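Jacqueline Lebrun has coached the under-14 team in Climdale for three seasons, and she still works 90 shifts a year at the bakery to pay for it. We talked at her kitchen table in January, before practice had moved back outdoors.

"I didn't play as a girl," she said. "My brother did. I kept score for him, and that's how I learned the game."
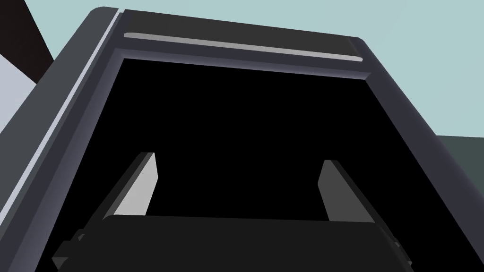
She started with a borrowed field and a bag of old gloves. The town charges 910 dollars for the spring permit, and the first year she paid it herself. Now the families split it. "I don't like asking," she said, "but I like it better than owing."

Equipment is the other cost. She won't let parents buy new bats in the first season - kids grow too fast - and she keeps a few wood ones for batting practice.
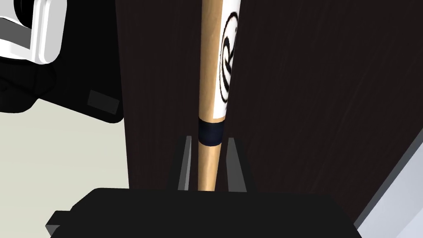
A wood bat with a cursive R on the label.

Most of her winter goes to fitness and to talking. She has the players watch old games and write down one thing they would have done differently. She holds these meetings indoors and keeps them short. Kids that age look everywhere except at the person speaking, she told me, and a picture of a rocky arch with light coming through it, hung on a blue wall, will beat a talk on bunting every time. So she stops at twenty minutes and sends them out to run.

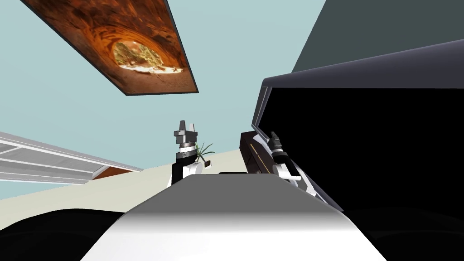

Losing bothers her less than it used to. Last year the team dropped its first five games and won the sixth by a run. She remembers the bus ride home better than the game.
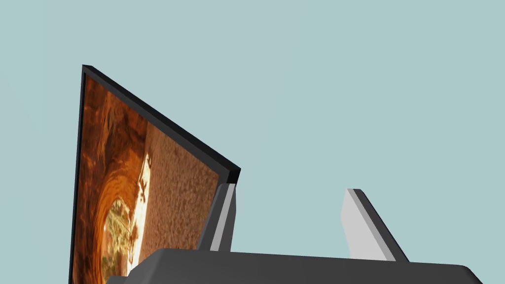 Baltazar Ayala thinks she should move up to the high school team, and told me the kids would follow her there. Lebrun shook her head when I passed that on. She has signups to finish, and the permit is due again in two weeks.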